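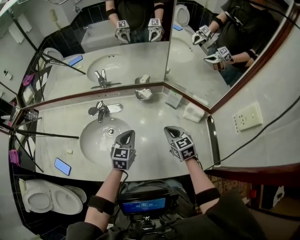
Visite au club Hurnik : une journée avec le projet Veltent

Le club de robotique Hurnik ouvre son atelier deux fois par an. J'y suis allé en août, un peu par curiosité et un peu parce que notre propre club, à Semwal, cherche un sujet pour la rentrée. Accueil à 9 h, café, puis répartition en deux groupes. Le mien a commencé par les démonstrations et terminé par l'atelier mécanique.

Le projet présenté cette année s'appelle Veltent. Il est mené par les étudiants du club et porte sur les gestes d'entretien dans une salle de bains : ranger le plan de toilette, déplacer un savon, replier une serviette. Le robot lui-même n'est pas encore au point. Pour l'instant les étudiants travaillent surtout sur les exemples qui serviront à l'entraîner, et c'est cette partie qui occupait le plus de monde.

Le principe est simple à suivre. Une personne tient une pince dans chaque main et fait le geste à la place du robot. Chaque pince porte un cube blanc à motifs noirs, qui permet de retrouver sa position. Les mouvements sont enregistrés, découpés, puis annotés. L'objectif est de 1000 séquences avant la fin du projet. Le tableau affiché à l'entrée en donnait 887 de validées.

On nous a distribué une fiche de deux pages avec le vocabulaire employé pour l'annotation. « Saisir », « poser », « pousser » et « aligner » ont chacun leur définition. La différence entre « pousser » et « aligner » a fait débat dans le groupe, et la fiche ne tranche pas très bien le cas d'un objet qu'on cale contre un mur. 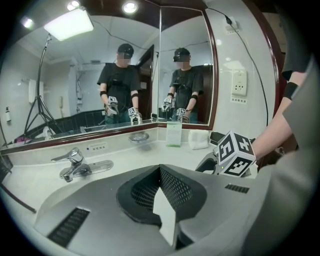 Projet Veltent : les deux pinces au-dessus du plan de toilette, devant les miroirs.

La question des miroirs est revenue plusieurs fois. Dans une salle de bains, chaque marqueur peut apparaître une deuxième fois, voire une troisième quand deux miroirs forment un angle. Les étudiants ont donc ajouté une étape de tri qui écarte les reflets avant le calcul des positions. Une première version éliminait aussi de vrais marqueurs lorsque les mains s'approchaient trop du mur. 138 séquences ont dû être reprises pour cette raison. Le responsable de l'annotation nous a montré le journal des erreurs, long et assez aride, mais c'est ce qui m'a le plus intéressé de la matinée. Chaque rejet y est noté avec son motif, ce que nous ne faisons pas du tout chez nous.

Pause à midi. Le repas n'était pas prévu sur place, il y a une boulangerie en bas de la rue. Prévoir de la monnaie pour le parking, l'horodateur ne prenait pas la carte.

L'après-midi, nous sommes passés à l'atelier mécanique. Deux imprimantes tournaient sur des coques de rechange. Le club Hoveck, qui participe au même concours, avait prêté un banc de mesure pour contrôler l'ouverture des doigts. L'outil est sommaire – une réglette, un peson, un support – mais il suffit pour vérifier que deux pinces se ferment de la même façon.
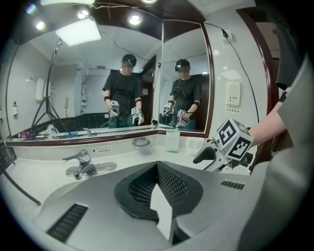
À Semwal, nous avions pensé à un atelier de tri de pièces sur une table nue, avec un fond uni et rien autour. Après cette visite je suis moins convaincu. Un plan de toilette avec son robinet chromé, son porte-savon et son petit carton sur socle vert oblige à passer entre les choses, et les élèves voient tout de suite pourquoi un trajet en ligne droite ne convient pas. Il faudrait en revanche limiter le nombre d'objets au début. Je proposerais deux séances sans rien d'autre que la pince et un gobelet, puis un décor plus chargé. Côté budget, l'impression des coques reste abordable. La partie électronique est plus lourde et il faudra sans doute la partager avec un autre club.

La journée s'est terminée par une séance de questions dans la salle du fond. Beaucoup ont porté sur le règlement du concours, qui impose cette année une démonstration en autonomie complète. Hurnik compte présenter deux tâches seulement, le savon et la serviette, et laisser le reste pour la saison suivante.
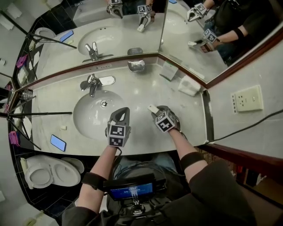 Commentaire d'un lecteur : Bonjour, merci pour le compte rendu. Nous avons eu le même problème de reflets avec une vitrine, l'an dernier. Le tri automatique nous a pris un trimestre entier. Est-ce que la fiche de vocabulaire est disponible quelque part ? Nos élèves annotent chacun à leur manière et on ne peut rien comparer.

Réponse : la fiche n'est pas en ligne, mais le club l'envoie sur demande. Préciser « annotation Veltent » dans l'objet du message, il existe une autre fiche pour le montage des pinces.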